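## 3. Setting and materials

### 3.1 Where the cells came from

I'll begin with the drawer, as that's where nearly all our material began too. Anyone who has lived in the same flat for a few years has one: string, takeaway menus, a key to something, and at the bottom a drift of loose batteries that might be new and might be dead. We asked nine households in Olten to let us have the contents of that drift. They were told not to tidy it first, not to test anything and not to feel bad about it (two of them apologised at the door anyway).

What came back was 497 cells in all sorts of bags and tubs. Mahsa Rostami did the collecting on foot and wrote down where in the home each lot had been kept, in the householder's own words. I'm very glad she did, as "the drawer" turned out to cover a bread bin, a shoe bag on the back of a door and the glove box of a car. We use her labels in Section 4 just as she wrote them, odd spellings included.

We kept the household lots apart all the way through. That sounds obvious and was a nuisance in practice. Batteries roll, and they roll furthest at the moment you tip them out of a bag. After losing an afternoon to two lots that had run together on the floor, we tipped everything into a deep tub first and moved it to the table by hand. The two mixed lots are left out of the per-household figures and kept in the totals.

### 3.2 The table and the room

I have a bit of a thing about work surfaces, so bear with me. Our first table was dark wood and lovely to sit at, and it was hopeless. Dark wrappers vanished against it, and sorters kept going back over the same patch to see whether they'd missed anything. We swapped it for a white top with a matt finish after the pilot and the going-back stopped almost completely. I'd have liked to measure that properly. We didn't think to, and the pilot notes are too thin to rebuild it from.

A white top has its own troubles. It marks if you so much as look at it, and each scuff is one more little grey thing that a tired eye stops to check. Fatemeh Kordestani wanted to wipe it down with something strong between sessions; Cirilo Cuautle wanted to leave it alone, on the grounds that kitchen tables have marks and people sort batteries on kitchen tables. Cirilo won. We brushed it off and otherwise let it age, and anybody repeating the work should know that ours wasn't pristine by the end.

Light mattered more than I'd expected. Printing on small cells is tiny, often pale on dark, and it wraps round a shiny curved surface that throws glare straight back at you. A lamp on the table made this worse whichever way we turned it. We went over to overhead light only, and from then on people fixed the glare themselves with a small roll of the wrist, usually without noticing they'd done it. A pale ceiling helps a good deal here by spreading the light about, and I'd take a dull room with a pale ceiling over a bright one with a dark ceiling any day.

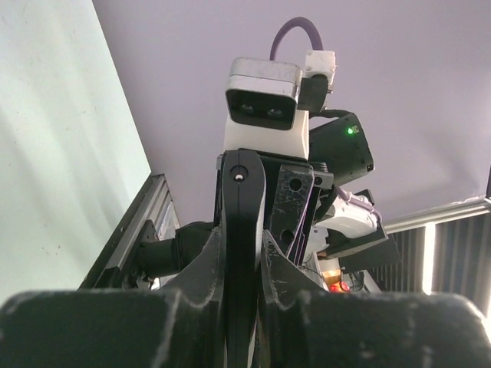 *Figure 1. View upwards towards the pale ceiling, with the aluminium rail to the left.*

The room was otherwise as plain as we could get it. We asked people to leave their bags outside, mostly to stop their own belongings joining the pile, and we kept drinks off the table after one near miss with a mug of tea. Phones were allowed. Several sorters used theirs as a magnifier for the small print, which we hadn't planned for at all and which I thought was rather clever! We've marked those sessions in the table of results but haven't treated them differently.

### 3.3 What counted as a battery

You'd think this would be the easy part. It took us most of January.

Cylindrical cells were no trouble. AA and AAA made up the bulk of what we were given, and both sizes are so familiar that people name them from across a room. Side by side you can't go wrong. On its own, though, a cell has nothing next to it to be smaller than, and we saw confident people put a lone AAA down with the AAs and only spot it once a real AA landed alongside. For that reason we always began a session with both sizes already on the table.

Then there was everything else. Button cells, battery packs with their wires snipped, a torch bulb, fuses, a lip balm (it is the right shape, in fairness). And the black oblongs. Nearly every household lot had something small, dark and block-shaped in it that nobody could put a name to straight away. It might be a magnet, a rubber foot, a little case for something long gone. Emmett Van Dusen called these "sleepers" in his notes and the word stuck, so I use it here.

We decided early on to leave sleepers in. A sorting task made up only of batteries would have been neater to score and would have told us very little about drawers. In each layout at least one item had to be something a sorter might reasonably stop and wonder about, placed close enough to the cells to be taken in with them at a glance. 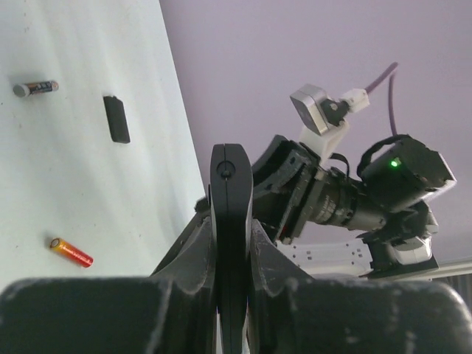
*Figure 2. An AAA cell, a slightly larger AA-size cell and a small black block on the white top.*

Layouts like the one in Figure 2 look almost too sparse to bother with, and I'll admit I argued against them. My worry was that people would breeze through. They did breeze through the cells: the two sizes went where they should, and the difference in the wrappers seemed to help, with the blues and blacks of one being so unlike the yellow-to-red of the other. It was the block that held them up. People picked it up, turned it over, put it down, went off to deal with a battery and came back to it. One sorter asked whether it was "part of the test", and I had to say that everything on the table was.

We didn't line anything up. Fatemeh Heydari set out the sparse layouts by dropping the items from a low height and then nudging only those that had rolled too near an edge. Things ended up at all sorts of angles to one another, much as they do when you empty your pockets. I did try squaring them off once to see what would happen, and the sorter simply worked along the row from left to right, which wasn't the behaviour we were after.

### 3.4 The sorting task

Each sorter was given a table of loose items and asked to "put them the way you'd want to find them". We chose that wording over "sort these" after trying both. With "sort these", people wanted to know by what, and whatever we answered became the result. With the looser wording they made up their own minds, and what they made up is the subject of this paper.

Most started with size. A smaller group went by colour, which sounds daft until you've watched it done: wrapper colour is a fair stand-in for make, and cells of the same make in the same house have often come out of the same pack. Two sorters went by trust. They had a pile for cells they believed in and a pile for cells they didn't, and neither could tell me what they were going on. I come back to them in Section 5.

A session ended when the sorter said it had. We had pencilled in a limit of 200 seconds for the sparse layouts and dropped it in the first week, as it made people look at the clock and not at the table. Timings are given in the appendix for anyone who wants them, but I wouldn't lean on them too heavily.

### 3.5 Notes and coding

Cirilo and Fatemeh Kordestani each wrote up every session on their own, and then sat down together and went through the places where they differed. Most were about when a pile becomes a pile. Two cells lying near each other might be a group or might just be two cells, and the only honest way to tell is to see what the sorter does with the third. We settled on counting a group from the moment something was added to it on purpose. Under that rule a sleeper left on its own never forms a group, however carefully it has been set aside, and several of our sorters would disagree with us about that. Their comments are quoted in full in Section 4.3.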